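Wubit Negash logged the parcel from Ostelport at 42 minutes past the hour. Weight as declared, seal intact, contents: one letter, 1890, water-stained.
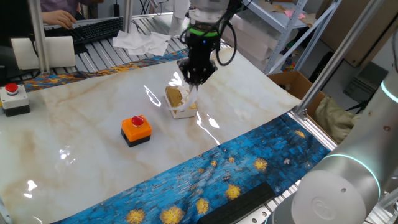 The letter had crossed Urau in a mail sack and lain 50 years in a drawer. Procedure for stained paper was simple - blot, wait, blot again. She took the first tissue from the small white box on the marbled mat and pressed it to the signature. The ink held. Item 1054 could be read as far as the word Phuthong.

She entered the word and reached for another tissue. 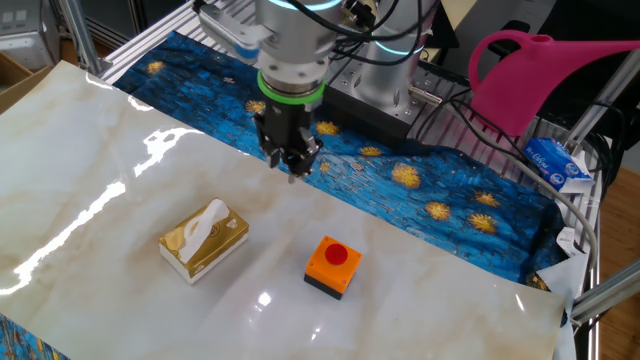
The tissue box at Mulano, gold side up.

The second line began with her own surname. She recorded it under Remarks.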